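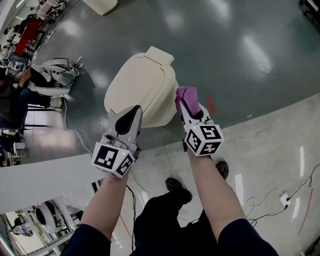

Does anyone know if the spring show at the Dillard lets you back in after the interval if you step out during the long silent part?

They hold you at the back doors until the lamps change, and then an usher walks you down to the side benches. You won't get your own seat back until the second act.

marquee_moth wrote:
Thanks so much for that, it puts my mind at rest. I'm taking my mother on Thursday and she can't sit for 105 minutes straight, bless her, though she would never admit it to the box office. Has anybody here seen it yet? It's the new Edit Lakatos piece, Nirno, the one with all the ladders. I loved her last one to bits and I've been going back and forth on whether to read the program first or go in cold.

balcony_row_f wrote:
Go in cold! I went on opening night with my sister-in-law and we talked about it all the way to the parking lot and then stood by the car talking some more. The first half is mostly the company moving furniture from one side of the stage to the other while Hinata Ogura sings under her breath, and I know how that sounds, but by the time the wardrobe goes over I had tears running down my face. The sound is gorgeous too – you hear every chair leg.

oldprompter wrote:
I'm glad you had a good night, balcony, but I have to put in a word for the other side. I saw it from the upper level and I couldn't hear the singing at all. Chair legs, yes, plenty of those. I've been a subscriber at the Dillard a good long while and I'm fond of the place, and I did think Lakatos's Trasonberg was a wonderful evening, but that one had a story you could hang on to. This felt like a rehearsal we'd been let in to watch.

balcony_row_f wrote:
I was in the fifth row so maybe that's the difference. I do disagree about the rehearsal thing, though. The bit where they all stop and look at the exit sign is timed to the second, and you can't get that loose feeling without a lot of work behind it.

oldprompter wrote:
Timed to the second and four minutes long, my friend.

tess_in_the_wings wrote:
Hi all, I usually only read here. I used to work front of house in a bigger place (1,481 seats, and my feet remember every one) and what oldprompter says about the upper level rings true to me. Quiet shows get swallowed up there. If you can swap, ask for the left side of the stalls. The exchange fee was $5 when I did it in March, and the person on the phone was as nice as could be.

marquee_moth wrote:
Oh, that's good to know, we're upstairs on the right! I'll call in the morning. Does the Yokoyama room still do the talk afterward? Mom likes a talk.

tess_in_the_wings wrote:
It does, on weeknights. It only holds 60 and it fills up quickly, so one of you should head over during the bows if you can bear to miss them. Ogura was there the night I went and she answered everybody, even the man who wanted to know where the ladders came from.

oldprompter wrote:
That was me.

marquee_moth wrote:
Well, now I want to know where they came from!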